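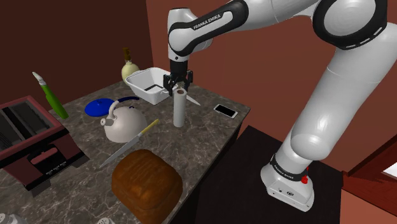
Lumville kitchen cell, side view camera. Gripper over the paper roll.

2/6/20
Posted by Flaveck cell support
Filed under: Simulation > Arm cells > Open tickets
Search tickets Go

Problem: on the paper roll pick, the arm comes down off center and one finger lands on the end of the roll. Failed 29 of 36 runs overnight. The other picks in the Ullero task set are fine.

Checked first: gripper opening command, joint limits, arm base position in the scene file. All match the last good build. Restarted the sim with a clean cache and got the same result.

Next I paused the run over the roll and compared the grasp target with the roll's own origin.

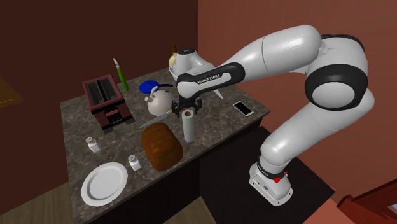 The target was off by 2 cm along the counter. The roll model was re-exported in August and its origin moved from the core to the outer edge. Tak, our grasp planner, still used the old offset. I put the origin back on the core axis, deleted the offset line and reloaded.

There is a second problem – the wrist camera transform was still the one for the old mount, so the correction step pulled the arm the wrong way. Copied in the values for the current mount.
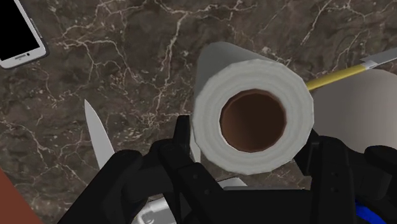
Wrist camera view, fingers either side of the roll.

Reran the pick with random roll positions. It missed twice, both with the roll close to the bread. I think that is a clearance setting and have opened a separate ticket for it.

Status: fix merged to the test branch. Leaving this open until the next overnight run. Please do not re-export the roll model before then.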